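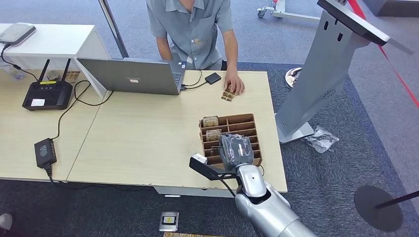 The packet sorting table at the Skodgate open day, with the arm over the cardboard organizer.

Was the packet demo at the Skodgate open day worth anything?

Posted by Mehwish Jatoi, June 27, 2026

I went to the open day with my brother-in-law, who is thinking about automating the packing corner of his tea shop. We stood at the barrier for the arm that handles wrapped packets with a cardboard organizer. He came away impressed. I came away with a headache and a brochure from Maditard, the firm giving the talk.

My trouble is that there was someone behind the desk the whole time we were there, with a little stack of packets under their hand. The organizer had two packets in it when I took my photo, both in the left column, and a lot of open slots. The brochure says "up to 200 packets an hour." I didn't see anything that would make me believe that, but I also only stayed 15 minutes and there was a line behind us.

How do you judge one of these? My brother-in-law wants to ask for a quote and I'd like to slow him down a little. His packets are paper and not all the same size, if that matters.

Stella Mwakalinga

I run the packing side of a small seed company and I've been to too many of these. A person at the desk doesn't bother me much. Somebody has to set the packets out and clear up after, and in a real shop that would be your brother-in-law. What I want to know is what he does when the arm misses. If he reaches in and fixes it with a smile, that's a labor cost and it belongs in the quote.

Things I would ask Maditard before anyone signs anything:

How many packets in a row did it place today without help? Not the best run, today's.
Can I bring my own packets and try those? Last January I took 12 of ours to a show at Liltomow and the salesman suddenly had a meeting.
What does the organizer have to look like? Look at your picture, it's a plain cardboard grid sitting on a table. If it gets bumped an inch, does the arm cope, or does somebody have to set it all up again?
Who comes out when it stops, and how soon?

The hourly number I would ignore. "Up to" can mean one good minute multiplied by sixty. Different sizes do matter, a lot, so get that answer in writing.

Brunello Pagano

its all fake, they have a guy with a remote. save your money and hire a teenager

Yaryna Dmytriv

I don't know about a remote, and neither does Brunello unless he was standing there. You can ask them straight out whether the arm is running by itself or somebody is steering it. I asked at a Bouvier demo and got a plain answer (steered, for that part of the day). A laptop and a router on the desk don't settle it, you'd have those in both cases.

I'd add one to Stella's list. Ask to watch a full organizer get done from the first slot to the last, and bring a watch. We asked for that and were shown 4 packets and then a video. For a tea shop I would want to see the whole thing before I even asked the price.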